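Wurkomero craft room, opening check
Sheet 3, shelving and tables
June, done before the morning group, 8.40

Door and floor
Door closer - OK. Bit slow but shuts.
Floor mat by sink - curling at one corner again. Taped. Needs replacing, told Chambi last month, no answer yet.
Walkway clear - yes, after I moved two chairs.
Fire exit - clear, sign lit.

Lights and sockets
Ceiling lights - one flickering over the coat pegs. Reported.
Sockets - covers all on. Glue gun lead has gone stiff near the plug, taken out of use and labelled.
Extension reel - fully unwound when used? Can't say, wasn't out. Leave blank.

Tables
Big table, top - wiped, no chips found on the edge. Shiny top so things slide, keep heavy stuff off the ends.
Legs - tight. Did the bolt by the window a quarter turn.
Small tables - OK, one wobbles, folded card under it for now. NOT a fix.

Two-tier shelf units (black frames, pale boards)
Stands flat, no rocking - pass. Pushed from both ends.
Frames upright - pass.
Boards seated right - pass on the top. Lower one had crept forward a touch, pushed back.
Screws - finger tight on one, did it up with the Folalex key. Key goes back in the drawer PLEASE.
Splinters - ran a cloth along all the edges, nothing caught.
The pair side by side - no finger gap where the frames meet in the middle. Check this one every time, it's where small hands go.
Fixed to wall - n/a, they stand on the table. So no leaning and no hanging bags off them.
Load - small light things only. No paint tins. Zirnomau sheet says 26 kg a board but that's for the floor version, dont go by it.

Small pieces
Coloured twist pieces - fine to leave out spaced along the boards for the sorting activity, also on the table top under the lower board. Look underneath when clearing up, it's dark in there and they get missed.
Choking risk - yes, over 3s only, adult at the table. If toddler group is in, all away first.
Cracked or sharp ones - bin, don't glue.
Spare tub - lid on, top cupboard. Some 200 in it going by the label.

Cupboards and sink
Scissors locked - yes.
Hot tap - a bit fierce, cold on first. Sign has come off agian, new one printed.
Cleaning stuff - locked, key on hook 67.

To do
Mat. Light. Wobbly table. New label for the shelf load, ours not the Zirnomau one.

Result: room OK to open. Shelf units OK to use. Next check before the afternoon group, shelves and floor only.

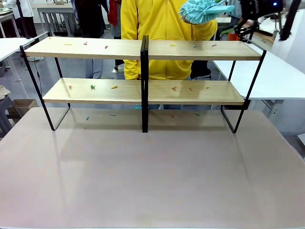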